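Home Datasets Guides Changelog Contact

# Stundell River Cruise Notices

A small collection of onboard notices from river cruises, with labels, in English and Dutch.

## Summary

Stundell is a collection of the short texts that passengers receive in their cabin during a river cruise: the daily programme, the notice about the change of dock, the menu for the evening, the paper with the excursion times. Each notice was typed over by hand and labelled with its purpose. The collection is made for people who study travel language, and for those who write software that must find a time or a meeting point in a messy text.

I began it after a cruise on which I kept all my daily programmes in a folder. Roel Lambrechts, with whom I worked in a travel agency before, had a much bigger folder from his own years of selling cabins. We put the two folders together and the present version came from that.

Maintainer: Safta Bratu
Second reader: Roel Lambrechts

## What is in the files

The collection is delivered as plain text, one notice per file, and one table that says which label belongs to which notice. The table is separated by tabs. The text is UTF-8, and the line breaks are the line breaks of the paper original, also where they look strange. Some daily programmes were set in columns, and in those cases we typed the left column first and then the right one.

The table has these columns:

- `notice_id` – the name of the text file without its ending
- `ship` – a coined name for the ship, see below
- `language` – `en` or `nl`
- `kind` – one of the labels from the next section
- `day_of_trip` – counted from boarding, where boarding is day 1
- `has_time` – `yes` if there is at least one clock time in the text
- `paired_with` – the notice in the other language, when we have it

Notices with both an English and a Dutch version are named in `paired_with` on both sides. Please do not take them for exact translations. The hotel manager often wrote the English version first and shortened the Dutch one, or the opposite, and sometimes a meeting point is given only in one of them.

## The labels

`programme` is for the sheet that gives the whole day. It usually starts with breakfast and ends with the music in the lounge.

`excursion` is for a text about one outing, with the meeting point and often some advice on shoes. When the same sheet gives several outings on one day, it is still `excursion`.

`docking` is for changes of berth, waiting at locks, low or high water, and for the warning that another ship will lie alongside and the curtains should be closed. These are my favourites in the collection, as the tone is so different from ship to ship. One captain apologises in every second line. Another writes only the new hour and the name of the quay.

`dining` is for menus, changes of table, and the notice about the captain's dinner.

`payment` is for everything about the bill, the tips, and the onboard account. All room numbers and amounts of single passengers were taken out.

`other` is for what remains. There you will find the rules for the sun deck, the laundry times, a quiz evening, and one long text on how to feed the swans (the advice was not to).

If a notice fits two labels, we gave it the label of its first full sentence. This is a simple rule and it is sometimes wrong, but both of us could apply it in the same way, and we preferred that.

## How it was collected

The papers come from two private folders and from passengers who wrote to us after Roel put a request in the newsletter of Michiels, the agency where he still helps in August. People sent copies by post or simply photographs taken with a telephone. We accepted a notice only if the whole text could be read. When one word was unclear, we wrote `[?]` in its place and did not guess.

The typing was done by me. Roel then read every text next to the paper and marked what he did not agree with. We first made a trial with 100 notices, and in this trial we had different opinions on the label of 2 of them. One was a menu that also announced a later departure. The other was a farewell letter which was half thanks and half explanation of the tips envelope. After the trial we wrote the rule of the first full sentence, and then we labelled everything again from the beginning.

We did not correct spelling mistakes. A ship's office writes in a hurry, frequently at eleven in the evening, and the mistakes belong to the material. "Dinning room" is therefore in the files many times, as well as "please be on bord".

## Names and privacy

The names of ships and companies were changed. Grerlow, for example, is the name we gave to a ship that appears often in the folder of Roel, and it stands for the same ship everywhere in the collection. Names of crew members were replaced by their function, so you will read `[HOTEL MANAGER]` or `[CAPTAIN]`. Names of towns and quays were kept, because without them the docking notices would lose their sense.

Passengers who sent us papers were asked for permission, and two of them later wanted their copies out. These are removed from the present version and we ask you not to use the older one.

## Known problems

The collection is not balanced. Roel's folder has mostly ships on the Rhine and the Moselle, mine has the Danube, and other rivers are nearly absent. There are many more programmes than anything else, as this is the paper that people keep. Payment notices are rare. I suppose they go directly into the bin.

The years are also not equal. We know the year for the notices in the two folders, but the ones sent by readers often have no date, so we left the year out of the table completely. If you need to study how the language changed with time, this is not the right material.

Roughly 40 notices have a time written in a way that can be understood in more than one manner, such as "half 8". For a Dutch reader it is half past seven and for a British one it is half past eight. We left them as they are and `has_time` says `yes`. Be careful if your program turns them into clock times without looking at the language of the ship's office.

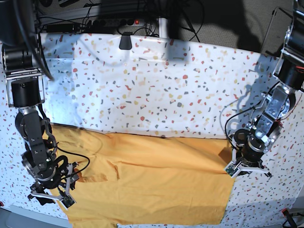
Another weakness is the question of the second page. Many daily programmes were printed on both sides, and some senders copied only the front. When the text clearly continues on a side we do not have, the file ends with `[CONTINUES]`. But there can be others where we did not notice it, for instance when the front side ended with a complete line about the evening music.

## Use

You may use the files for teaching, research and for testing your own software. You may also print single notices in a book or an article, if you mention the collection. Please do not put the real ship names back, even when you are sure that you recognise the ship. A few readers have recognised one by its lunch buffet.

For reading the table, the program Sonitz works well, and I used it for all the checking. Any spreadsheet will do too, but please import the `day_of_trip` column as text. In some rows it is `1-2`, for notices which were laid in the cabin before boarding and valid also for the next day, and spreadsheets like to make a date of this.

## Changes in this version

- the copies of the two senders who asked for it are removed
- `paired_with` is now filled in on both sides and not only for the English notice
- the label `weather` is gone, and its few notices are now in `docking` or `other`
- a typing mistake in the lock notices of Grerlow is repaired (the mistake was mine, not the captain's)

## Contact

Corrections are welcome by the contact page. It helps me if you write the `notice_id` and the line. If you have a folder of your own in the cupboard, write first and wait for my answer before you post anything, as I am sometimes travelling and the letter box is small.

Comments (4)

**deckchair_anne**
I used the excursion notices with my evening class of future tour guides. They had to find the meeting point in each text and it took them much longer than I expected! Could you mark which ones have a map on the back?

**Safta Bratu**
Thank you, Anne. The maps were not typed, but I can add a column for it in the next version. For Roel's folder it will be easy, for the copies sent by readers I only know it in a few cases.

**P. from the lock side**
Good to see the low water letters kept. We were put on coaches for half of our Danube trip and I still have all the notices, including three different ones for the same morning. Will write to you.

**mvdl**
Small thing: in the Dutch files the euro sign shows as a question mark on my old machine. Opening as UTF-8 solved it, so maybe put that higher on the page.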